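### 4.3 Folding of Garments

The third task in our study is the folding of T-shirts. We consider it the hardest of the household tasks, although a person does it with little attention while talking or watching television. A plate keeps its shape when it is lifted. A shirt changes its shape with every contact, and the controller must decide again after each grasp what it is holding.

We used 14 T-shirts of different sizes and colors, all bought secondhand in Riltomley. The system made 400 attempts with single shirts spread on the table by hand, and another 400 with shirts dropped from a bin. We call these the *flat* and the *dropped* condition. The arms, the grippers and the controller were the same in both. The Marciniak planner, described in Section 3, was used without changes for this task.

One attempt is divided into four stages: finding two corners, grasping them, stretching the edge between them, and laying the fabric down in a fold. An attempt was stopped when the shirt left the table or when the same stage failed three times in a row. We did not allow the operator to touch the shirt during an attempt, also not to correct a small wrinkle.

In the flat condition the first two stages caused few problems. The fingertips could close on a single edge of knit fabric without damaging it, and both arms could lift together at the same speed. Figure 4 shows a green T-shirt with its upper edge stretched between the two grippers, while most of the fabric lies on the table. With this grasp the position of the upper edge is well known to the controller. The position of the lower part is not. A sleeve can hang lower than the bottom edge, or a flap can lie turned over on top, and the planner treats both as part of one rectangle. This was the most common source of bad folds in our study.

In the dropped condition the difficulty moved to an earlier stage. The system needed 479 additional grasps before it held two corners which belonged to the same edge. Often it held one corner and one point of a sleeve, and then stretched the shirt diagonally. The camera model was confident in many of these cases -- this is a known weakness of the Trisonetti detector when two layers of fabric have the same color. Dark shirts were worse than light ones, and striped shirts were better than plain ones of any color.

We also want to say something about time. A fold which is correct but slow can still be useful at home, where the machine may work while the family is out. In a laundry shop the situation is different. The owners we spoke with in Waston accept a slow machine only if no employee must stand next to it, and our system does not meet this condition yet.

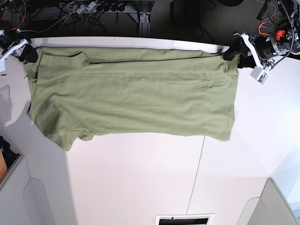 For these reasons we report the quality of the fold and the need for human help as separate scores. A single success rate would hide the attempts in which the shirt was folded but would have to be folded again by a person. The scores for both conditions are given in the next section, together with those for towels.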